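Juvine Cricket Club Newsletter
Apr 7, 2023

THE SEASON, SUCH AS IT IS

Opening day is close enough that people have started asking me about it in the grocery store, so let's get through what we know.

We play Cuvden first, at their place, in a 40-over game. Cuvden, you will remember, finished top of the table last year and were gracious about it for almost an entire evening. They have a proper scoreboard now, the electronic kind, and they would like everyone to see it. We still have the tin one with the hooks. The seven has been missing for two seasons, so we hang an upside-down L and trust the batters to work it out.

Our preparation has gone the way it usually goes. Indoor nets began in December in the school gym, where the ball comes off the floor at knee height no matter what the bowler had in mind. Everybody left those sessions feeling like a better bowler and a worse batter. Then we moved outside in March and the feelings swapped over. Attendance was good when it rained (the outdoor nets were canceled and we met at the diner) and thinner when it didn't.

The top of the order is a topic. We lost 4 of last year's regular batters over the winter: one to a job in another state, one to a new baby, and the others to golf. I wish the first two well. The plan for now is to open with whoever is padded up by the time the umpires walk out, and I have seen worse plans with more paperwork behind them.

Bowling looks healthier. We have a left-arm spinner this year, a real one, who turns the ball away from the right-hander and sometimes away from the wicketkeeper as well. We conceded 2,162 runs in the league last summer, a figure I had to add up by hand from the scorebook. I would ask you all to look at it for a moment before you tell me that fielding practice is optional. A fair number of those runs went through people's legs. A few were overthrows from a position where the safest thing to do was hold the ball and look stern.

On that subject, the new catching cradle is here. It weighs as much as a canoe and lives behind the sightscreen. Please put it back when you've finished with it and keep it off the outfield, where the mower has already met it once. The mower is being repaired.

The square is in better shape than I expected. The pitch nearest the road took some frost and has a ridge at the parking lot end, just short of a length, and our seamers have visited it several times with the expression of people looking at real estate. It will be rolled flat before the first home game. Visiting captains read newsletters too, so I'll say that again: rolled flat.

The second team plays Cerkix on the same day as the Cuvden game, at home. Cerkix bring a good tea and expect a good tea, so if you are down to help with food, check the list on the clubhouse door. Last year we had 3 people bring egg salad and no one bring bread. It got eaten, but I don't think it did our reputation any good.

A word on the Žukauskas Cup, the midsummer knockout, for anyone new. It is 20 overs a side, everybody except the keeper has to bowl at least two of them, and you retire at 30 whether you like it or not. We have reached the final twice and lost it both times, the last one by a single run that I maintain was a leg bye. I've dropped the matter. The draw comes out next month, and I'd like us to avoid Cuvden until late in the thing, or altogether.

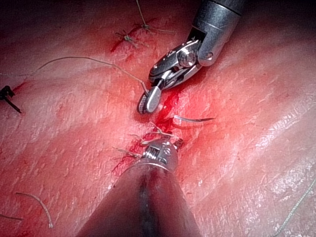 The cup also needs umpires. The league will send one for each game and we are expected to find the other, and the way this has worked up to now is that the batter who got out most recently puts on the white coat in a foul mood. Results have been mixed. If you know the laws, or are willing to read them, there's an evening course at the clubhouse before the season starts. It's free and there will be chili. You don't have to have played. You do have to be able to count to six, and we have a clicker for that.

Dues are the same as last year and payable before your first game. I know who paid in September last time, and so do you.

Whites: the new shirts have come in and the sizes run small. A large fits a medium person who is holding their breath. Try one on at practice before you take it home. The sweaters are still on order, so for April bring whatever you have that is closer to white than to anything else – cream is fine, and gray is fine if it used to be cream.

Cars for Cuvden leave the clubhouse lot at eleven. The road past the quarry is closed again, so we go the long way, and the long way has the pie stand. We can stop there on the way back if we win. We'll probably stop there if we lose, too, but I'd like the team to have something to play for.

Practice is at six on Thursday. Bring a ball if you borrowed one.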